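Progress report to the Nosby Fund
Household Linen and Clothing Project, Plaken
May 2024

This report covers the work done since our last one in December. It follows the headings in the grant agreement, except that storage and transport are taken together, as we agreed with the fund office.

Background

The project collects used clothing and bedding in Plaken, sorts it, washes it, mends what can be mended, and passes it on to households that have asked for it. Most of those households are moving into a first apartment or out of temporary housing. The grant pays for the rent on the Fanov Street rooms, for laundry costs, and for part of one wage.

Items handled

We took in 1313 items in the period. Of these, 1233 were good enough to wash and sort. The rest went to the textile recycler. Blankets and sweaters made up the largest share of the intake, as usual for the colder months. We were short of children's sleepwear throughout and are still short of it now.

We sent out 900 items to 76 households. Items washed but not yet sent out are on the shelves at Fanov Street. A good part of that stock is heavy winter clothing and will stay there until fall. We do not see this as a problem, but it does take up space, and the space question is dealt with below.

Folding and packing

In the last report we said that folding was the slowest part of the work. This is still the case. Washing can be left to run, and mending is only needed on some pieces, but everything has to be folded at least once, and many pieces get folded twice because they slide around in the bags and come out creased.

We changed two things. The first was to stop folding on the long table in the front room, which is narrow and a little too low. Folding is now done on the bed in the back room. The bed came with the rooms and had only been used to pile things on. It is wide enough to lay out a double sheet, and a piece can be spread flat, smoothed, and turned without hanging over the side. We keep a blanket over the mattress so that clean clothes do not lie directly on it.

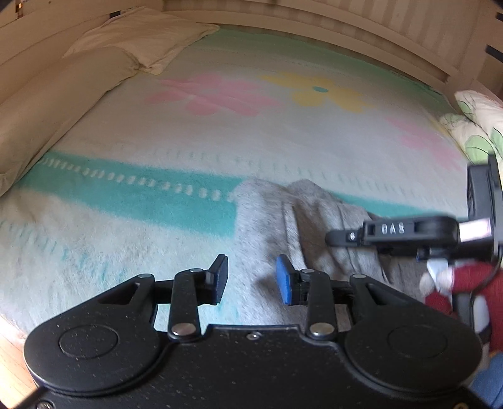 The second change was to the fold itself. We used to fold sweaters and sweatshirts in half lengthwise and then in thirds, which gave a thick bundle that fell open easily. Now the sleeves go across the back, the sides are brought in, and the piece is folded up from the bottom into a flat rectangle. It takes longer until you are used to it. The stacks stand better on the shelf, and we have had fewer complaints about creasing from the people who receive the bags.

Soft, thick knits remain the hardest to deal with. They do not hold a crease where you want one and they hold it very well where you don't. For these we have gone over to rolling, and the rolls are packed upright in the bags. Thin shirts are still folded the old way, which works fine for them.

Fitted sheets are folded by two people where possible. When only one person is in, fitted sheets are left for the next shift.

Washing and mending

The older of the two washing machines was out of use for part of the winter and has been repaired. The repair was paid from the maintenance line and did not exceed it. While the machine was out, we washed blankets at the coin laundry, and that cost shows up in the accounts under laundry, where it has pushed the line above plan. We expect to make up the difference over the summer, when there are fewer blankets.

Mending has kept pace. Most repairs are buttons, hems, and worn elbows. Zippers are replaced only on coats. We have written down which repairs are worth doing and which are not, and the list hangs by the sewing table. It has saved a lot of discussion.

Storage and transport

The Fanov Street rooms are full. With the bed now in daily use for folding, the unsorted bags that used to sit on it have moved to the hallway, and they make it awkward to get to the back room with a cart. The landlord has offered us a small storage room in the basement. It is dry, and it has a light but no outlet. The rent is modest. We would like to take it from the start of the next grant period and have put it in the draft budget.

Deliveries were made with the borrowed van from Yeh Movers under the same arrangement as last year. No changes are planned.

Plans for the next period

We will put out a specific request for children's sleepwear and single duvet covers. Winter stock will be boxed and labeled by size before the new intake starts, so that the shelves are clear for bedding. We also want to raise the bed. It is the right width but low for anyone tall, and after an hour of folding it is felt in the back. A set of bed risers should be enough and can be paid from the equipment line.

We ask the fund to confirm that the basement storage room may be charged to the grant. The full accounts are attached separately.

Comments (3)

sewingbox
Good to read what happens after the bags get dropped off. Would it help if donors folded things before bringing them in, or do you wash everything anyway?

Fanov Street rooms
Everything gets washed, so no need to fold. Closed bags are a big help though, and please keep shoes separate.

plaken_north
I have two single duvet covers, one missing a couple of buttons. Do you want both?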